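Ticket 189 - Nurse call / HVAC interlock fault, 2nd floor east
Site: Wadaner outpatient clinic, Toledo
Opened: 26 November 2019
Priority: high (inspection coming up)
Status: open, waiting on vendor

Problem as reported

Isolation room on 2 east loses negative pressure whenever the corridor doors are held open. Monitor outside the room goes red, alarm at the nurse station, then clears on its own. Clinic staff say it started after the September changeover to the new air handler. Not seen before that. Room is out of use until we sort it.

Log

1. Got on site, checked monitor first. Reads fine with doors shut. Propped corridor doors, alarm came up in under a minute. So it repeats, good. Closed doors, alarm cleared.

2. Pulled the ceiling tile over the exhaust branch. Damper actuator moves but slow. Checked linkage, tight. No play. Wiring matches the as-builts for once.

3. Looked at trend data from the Pukden controller. Supply to the room ramps up when corridor pressure drops, exhaust doesnt follow until much later. Looks like the two loops are fighting. Exported the trend, attached to ticket.

4. Swapped the corridor pressure sensor with the spare from the shop. No change. Put the original back, labeled the spare and returned it.

5. Checked the door contacts. Left leaf contact is wired to the controller, right leaf is landed on a terminal but not mapped to anything. Drawings show both mapped. Asked Dadance (controls sub) which one is right. They say both. So somebody skipped it at startup.

6. Mapped the right leaf contact. Retest, doors propped again. Alarm still comes up but takes longer. Better, not fixed.

7. Asked for the balancing report on this branch. The one in the closeout binder is for 2 west, filed under the wrong tab. Dadance is looking for the east one. If they cant find it we need the balancer back out. 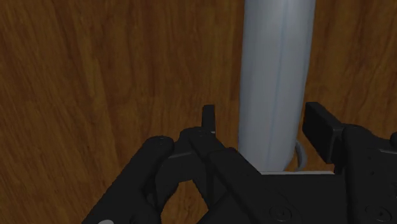
8. Sequence of operations says exhaust should lead supply by 5 seconds on any door event. Controller has it at 0. Changed to 5. Retest: alarm did not come up on first try, came up on second. Annoying.

9. Watched the actuator again during a door event. Stalls partway then finishes. Think the actuator is undersized or going bad. Model number on the tag does not match the submittal. Sent the tag number to Dadance, asked them to confirm what was bought vs what was approved.

10. Dadance called back. Approved actuator was on backorder, a substitute went in. No substitution request in the file that I can find. They will ship the right one, lead time 14 days. Asked them to expedite, no answer yet.

Where it stands

Room stays closed. Tag on the door, told the charge desk. Second isolation room on the floor tested OK, doors open and shut, no alarm, so they can use that one in the mean time. Did not touch any settings there.

Please do not silence the alarm at the panel. Came in after lunch and it was silenced, lost part of the trend because of that.

Still open

- East balancing report
- Correct actuator, plus written substitution paperwork for the one thats in there now
- Check if other rooms got the same substitute. Start with procedure rooms, same submittal
- Right leaf contact change needs to go on the as-builts
- Ceiling tile over the branch is chipped at one corner, need a replacement before inspection

Next visit

Going back when the actuator lands. Need ladder, manometer, smoke pencil. Need somebody from the clinic to unlock the mechanical room, badge did not work on it this time and I waited a good while. Will do the full door test with 2 people, one on the doors and one on the monitor, and leave the trend running overnight. If it holds, the clinic can sign for the room and this closes. If not, goes back to the engineer as a design question.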